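Selling up without the stress

The owner of Whitlock has been letting and selling homes in the same town for most of her working life. She works from two rooms above a bakery and has 45 properties on her books. We met at her desk in October to talk about what buyers ask for now, and what sellers get wrong.

"Price is still the first thing," she said. "People set it by what the neighbours got. The neighbours sold in a different year, with a different roof."

She would sooner start low and let the viewings do the work. One terrace last spring had 7 viewings in its first afternoon and sold above the asking price. A similar one, listed too high, sat for 158 days. "By then everyone thinks there's damp," she said. "There wasn't any damp."

She is less worried about decoration than most agents. Strong colours don't put her off, and she tells sellers to leave the walls alone unless the paint is coming away. Clean glass matters more to her, and so does an outlook over other people's roofs and gardens.

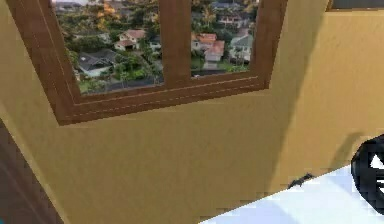 Sellers still repaint everything white before ringing an agent, according to a reader who wrote to us after our last property piece, and he had spent 649 pounds doing so before his buyer changed every room.

She nodded when I read that out. "I'd have told him to keep his money and get the boiler serviced."

Paperwork causes most of the delays she sees. Guarantees go missing, or an extension was never signed off. She asks clients for a folder before the first viewing and won't list without it - a rule that has cost her business. "I lost two to Wamon over it," she said. "One came back."

On viewings she is brief. Owners should go out, take the dog with them and leave the inside doors open. She doesn't bake bread or light candles. 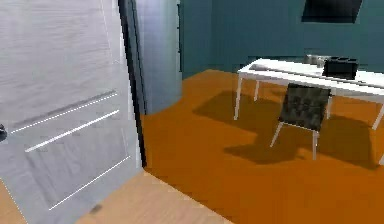 An open door lets buyers see into the next room.

I asked whether she would ever sell her own house. "Not while the pear tree is still fruiting," she said, and went to answer the phone.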